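Clearing a shared work table, one pen at a time

Posted 28 March 2025 by Tuva Hägglund

I love a big table. Ours at home is where everything happens: homework, birthday cards, bike repairs, the tax return, a jigsaw if we're lucky. The trouble with a big table is that it never fills up, so nothing ever has to leave it. Last April I worked out a way of clearing it that my whole family can manage, and I still get a little thrill every time I see that much bare tabletop!

You'll need:
A soft cloth
A pen cup or a small clear box
A sheet of scrap paper
A basket or tray for things that live in another room

Step 1. Push the big things back

Start with anything longer than your forearm or wider than a dinner plate. Slide it all to the far edge, and don't put anything away yet. You want the middle open so you can see what you've really got. Bags go back there too, full or empty. If you stop to look inside every bag at this stage you'll still be going at dinnertime (ask me how I know).

Step 2. Bring the small things to the centre
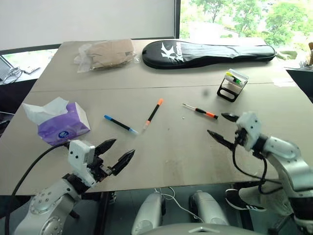

Small things are my favourite part of the whole job — they're quick, and each one gives you a tiny win. Gather whatever is loose into the middle, leaving a gap between each item so you can tell them apart at a glance. Tools love to hide among pens. The little screwdriver with the red-and-black handle is a good case, lying there beside two markers as if it could write. Pull out anything like that first and send it home to the toolbox. Batteries, hex keys and tape measures get the same treatment.

Step 3. Test every pen

Take your scrap paper and draw a good long squiggle with each one. Markers get two chances: one squiggle, then a minute with the cap on, tip down, then another squiggle. If it still comes out faint, thank it and let it go. My friend Eldana Weldu keeps a "nearly dead" jar for kids' shading, and I have happily stolen that idea.

Check the caps while you're there. Press each one until it clicks, and if a cap is cracked, swap it with one from a pen you're throwing out. The colour won't always match, so put a dab of matching paint or a sticker on the barrel.

Step 4. Give the pens a home
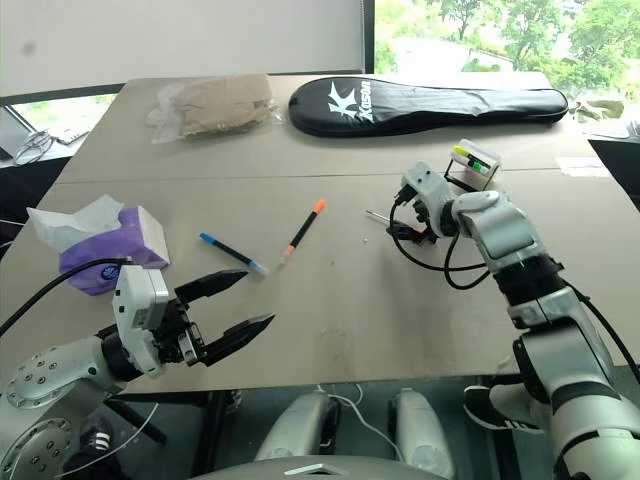 Markers in the middle, highlighters already in their clear box.

See-through storage has changed my life! With highlighters especially, you want the colour showing so you don't tip the whole lot out to find the green. Keep one box for highlighters and another for markers. Store double-ended markers on their sides so the ink stays even at both tips.

Step 5. Deal with the far edge

Now go back to what you pushed aside. Work from left to right and ask where each thing is used. Sports bags go by the front door, or in the car if there's a game coming up. Plastic bags with cardboard or paper inside should be opened and checked, then the paper filed or recycled and the bag folded for next time. Loose sheets get read once. Crumpled bits go straight in the bin unless there's a phone number on them.

Tissues are allowed to stay. I keep our box on the left, well away from the paint water.

Step 6. Wipe along the seam

If your table is two panels pushed together, run a dry cloth along the join before you use a damp one. Crumbs and eraser bits collect in there, and water turns them into paste. An old toothbrush is brilliant for the stubborn spots. Dry the whole top before anything goes back on it.

How often?

We do the full round once a fortnight and steps 2 and 4 whenever somebody needs room to spread out. The kids race each other on the pen testing, so keep plenty of scrap paper handy.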